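Why Does Singing Sound Better in the Bathroom?
Harkham Museum of Science, Young Readers' Library
Sound and Hearing, Part 4
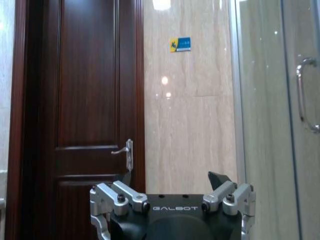

Tile, glass and polished wood are all hard, smooth surfaces.

Many people like to sing in the bathroom. Children do it, parents do it, and some professional singers say they do it too. A voice that seems thin and plain in the bedroom can seem rich and strong in the shower. The singer has not changed. The room has.

This part of the series explains what happens to sound inside a room. It is written for readers in grades three to five. Words in the list at the end are explained there.

What is sound?

Sound begins when something moves back and forth very quickly. This movement is called vibration. When you sing, two small folds inside your throat vibrate. You can feel it if you rest your fingers gently on the front of your neck and hum.

The vibration pushes on the air next to it. That air pushes on the air beyond it, and so on across the room. The air itself does not travel all the way from your mouth to your friend's ear. Each bit of air moves a tiny distance and moves back again, and the push is passed along. We call this traveling push a sound wave.

Sound waves spread out in many directions. Some go straight to a listener. Others go toward the floor, the ceiling, the walls and the furniture.

What happens when sound meets a wall?

When a sound wave reaches a surface, part of it bounces back into the room. This is called reflection. Another part goes into the material, where it may be soaked up. This is called absorption. A little may pass through to the other side, and that is how you can hear the television from the next room.

How much sound bounces and how much is soaked up depends on what the surface is made of.

Hard, smooth surfaces reflect most of the sound that reaches them. Tile, glass, stone, metal and concrete all do this. A painted or polished wooden door reflects a good deal of sound as well, although a thin one may shake slightly and let some through.

Soft, thick surfaces with many small spaces in them absorb more. Carpets, heavy curtains, pillows, blankets and winter coats are good at this. Air moves in and out of the tiny spaces between the fibers, and as it rubs against them the energy of the sound is turned into a very small amount of heat. You would never be able to feel this heat with your hand.

Think of a rubber ball. Dropped on a kitchen floor, it bounces many times. Dropped on a thick quilt, it hardly bounces at all. Sound waves and rubber balls are different in many ways, but the comparison is a useful one to remember.

Echo and reverberation

If you shout toward a distant cliff, you may hear your shout come back after a short wait. This is an echo. You hear two separate sounds: the one you made and the one that returned.

Inside a small room, the walls are too close for this. Reflected sound comes back so soon that your ears cannot separate it from the first sound. The reflections bounce from one wall to the next, then to the floor, then to the ceiling, and they arrive at your ears one after another with almost no gap between them. You hear them as one sound that lasts a little longer than it should. The name for this is reverberation.

In a bedroom with a carpet and a bed, reverberation dies away very quickly. In a tiled bathroom, it lasts longer. Each note you sing is still fading when the next one begins, and the notes run together. Small mistakes become harder to hear. Your voice also seems louder, since the sound you have already made is still in the room with you.

Why some notes boom

Some readers may have noticed that one particular low note sounds much louder than the others in a bathroom. Try sliding your voice slowly from low to high while standing in one place. At a certain point the room may seem to hum along.

Every sound wave has a length. Low notes have long waves and high notes have short ones. When the length of a wave fits neatly between two walls, the reflected waves line up with the new ones and add to them. The note grows louder. This is called resonance. In a large hall, the notes that fit in this way are mostly very low. In a small bathroom, some of them fall within the range of the human voice.

A glass shower enclosure can act as a smaller room inside the larger one, with its own favorite notes. The result depends on its size, its shape and whether it is open at the top.

Sound in large buildings

Builders learned about reverberation long before anyone could measure it. The old stone church at Killden was finished in 1384. It has a high roof, bare walls and a stone floor. A single clap near the door can be heard fading away for several seconds. Slow singing sounds beautiful there, and the music written for the church choir was slow for this reason. Fast speech is another matter. Visitors at the back often find that the words blur together.

Clarkia Hall, which opened much more recently, was planned with both music and speech in mind. It has thick curtains that can be lowered over the side walls. For a concert the curtains are raised, and the bare walls reflect the sound. For a lecture they are lowered to absorb it. The seats are padded, so that an empty seat absorbs nearly as much sound as a seat with a person in it. Without padding, a rehearsal in the empty hall would sound very different from a concert with an audience.

The people who study sound in buildings are called acoustic engineers. Rakiya Iyamu worked as an acoustic engineer on the hall and later helped the museum prepare its Sound and Hearing gallery. She began by walking through the unfinished building with a box of balloons. When a balloon pops, it makes a short, sharp sound. A microphone records how long the sound takes to fade, and the recording shows which parts of the room need more soft material.

The same problem in schools

School cafeterias and gymnasiums are often very noisy. They usually have hard floors, hard walls and high ceilings. When many people talk at once, their voices reflect again and again. Each person then speaks a little louder in order to be heard, and the noise grows.

Soft panels on the walls or ceiling can help a great deal. So can rubber caps on the legs of chairs. At Hjaltested School, students hung old quilts along one side of the lunchroom. Their teacher, Fatos Bošković, asked them to record the sound of a clap before and after. The second clap faded much sooner, and the students displayed both recordings at the museum's family day.

An activity: testing your home

Ask an adult before you begin, and choose a time when you will not disturb anyone. You will need a pencil, paper and your own two hands.

Make a list of the rooms you are allowed to use. Include the bathroom, a bedroom and, if you have one, a closet full of clothes.

Stand in the middle of the first room and wait until it is quiet. Clap once, sharply, and listen. Write down whether the sound stopped at once, faded a little or rang on.

Do the same in every room on your list. Always clap in the same way.

Return to the bathroom and look at the surfaces. Write "hard" or "soft" beside each one. Do the same for the closet.

Now hang several large, dry towels in the bathroom and clap again. Sing the same short song with the towels in place and then with the towels put away. Spend 30 seconds on each and ask someone to listen from the hallway. Your listener may notice a difference that you do not.

Words to know

Absorption: the soaking up of sound by a material.
Acoustic engineer: a person who plans how sound will behave in a building or other place.
Echo: a reflected sound that is heard separately from the first sound.
Reflection: the bouncing of sound from a surface.
Resonance: the strengthening of certain notes when their waves fit the space they are in.
Reverberation: many reflections heard together as one fading sound.
Vibration: quick movement back and forth.

Teachers may copy this page for classroom use. Printed sets of the full series can be requested from the museum's education office.

Page reviewed 2/22/26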